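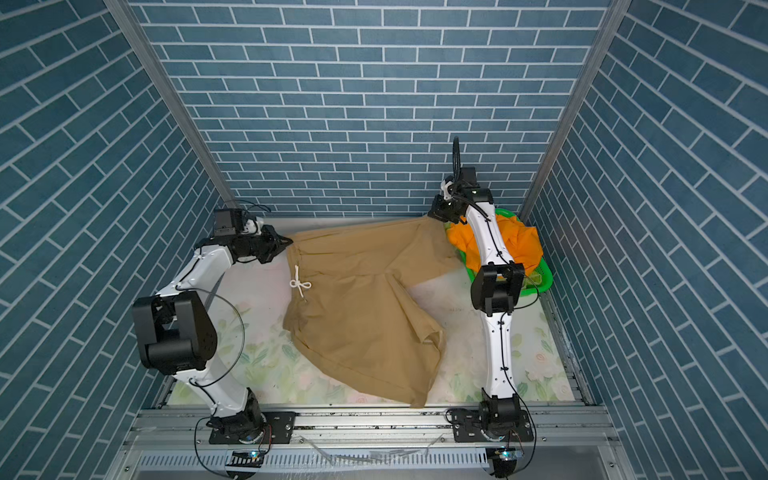 Hultero Household Tasks Project
Progress report to the Rostum Fund, period ending November
Prepared by Luminița Ghiță, project lead

Where we are

This has been our best stretch so far, and I'm very glad to be writing it up. When the Fund backed us, the question on the application was a plain one: can a pair of off-the-shelf arms do the laundry chores that eat up a household's evenings, and if they can't, how far off are they? We now have a real answer for some garments and a much better idea of what we don't know about the rest.

The short version is that towels and pillowcases are in good shape, T-shirts are coming along, and shorts have taken over everyone's week. Shorts are harder than they look! A towel is a rectangle however you drop it. A pair of shorts has a waistband that behaves one way and legs that behave another, and if there's a drawstring it will find its way into the fold.

Folding runs

We logged 1076 complete folding runs this period against a target of 2000 for the full grant year. Iulian Tudose, who runs the bench, is comfortable that we'll reach the target, as the new reset routine has cut the dead time between runs. A run counts as complete when the garment has gone from a crumpled start to a folded finish or to a failure we can name. We count the failures too, and they've been the most useful part of the log.

The biggest gain came from changing how the arms begin. Earlier on, we had them grab whatever fabric was nearest and try to sort things out from there. Now the first job is always to find the two ends of the waistband, take one in each gripper and pull it taut. Once the waistband is straight the legs mostly hang where you'd expect, and the planner has a line to measure from. Marius Ardeleanu had been pushing for this since the spring and he was right. It was a great Tuesday when it started working.

What still goes wrong:

Legs that fold back on themselves. If one leg is creased under the other at the moment of laying down, the arms carry on and fold the mess very neatly.

Drawstrings. Tied in a bow they're manageable. Untied, a loose end can get pinched with the waistband and then won't let go. We've started a separate set of runs for this.

Dark fabric. Black track pants are still poor. The system loses the hem and guesses.

Inside-out garments. Not attempted yet. Aurel Cârstea has some good ideas about sleeves, and we'd like to try them on pant legs next period.

The bench

We've papered the enclosure walls with a brick pattern and put a flowered mat down as the work surface. Early training on plain grey did beautifully on plain grey and fell over as soon as we changed the colour of anything, so we now swap backgrounds on a schedule. People's homes have patterned bedspreads and busy wallpaper, and a folding system has to cope with both.

The move to the Costache building cost us nine working days, mostly rewiring. Cable routing remains a nuisance. Iulian has re-clipped the runs along both arms, and snags are down, but I wouldn't call it solved.

Can machines do this yet?

In a home, unattended, no. I'd like to be clear with the Fund on that, because the good runs are a pleasure to watch and it's easy to get carried away. Our arms work at a fixed bench, one garment at a time, and a person with a full hamper is still far quicker. Taking a single item out of a basket of tangled clothes is a chore in itself, and we've only just begun on it.

On a shop floor I'm more hopeful. Grigore Costache at Gromton walked us through their returns room, where staff refold the same few styles all day under steady light. That is much closer to what we can handle now. He has offered us a corner of the room for a trial and a supply of returned stock to practise on, and the whole team is keen.

Budget

Spending is on plan apart from gripper pads, which wear faster on denim than we allowed for. We've covered the difference from the travel line and aren't asking for anything extra.

Next period

Finish the drawstring runs. Start picking single garments from a full basket. Get two styles of shorts to the point where we'd be happy for Gromton staff to watch. Write up the waistband-first method so other groups can try it, with the failure log attached.

Fund staff are welcome at the bench any afternoon. Please ring Iulian first so he can have a set of runs ready to go.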